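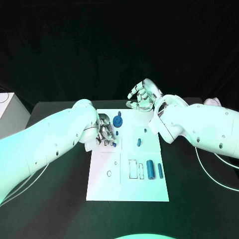

# Peg board exercise, Thursday group

You need the two-arm station, the white board and the blue parts set. Book the station for the full session. Gunnel Bakke has the sign-out sheet.

## Set up

1. Lay the board flat on the table, with the slots on the left side and the big cylinder's outline at the lower right.
2. Put the gear, the pegs and the short cylinder in the upper half.
3. Check that no cable lies under the board.
4. Load the `sandberg` profile and set the speed limit to 5 percent.

## Run the pick

1. Park the right hand over the top edge of the board, fingers open.
2. Bring the left hand down over a small peg and close the fingertips slowly. Stop closing when the grip value reaches 1,380. At 2,000 the hand faults and you have to home it again.
3. Lift, move to the pair of slots and hold just above them.
4. Lower the peg. If it catches on the rim, raise it and turn the wrist a little before trying again.

## Log it

Save each attempt in the Zulireck folder under your team name, including the drops. Team Ostetthorpe stopped at run 89, so start from the next number.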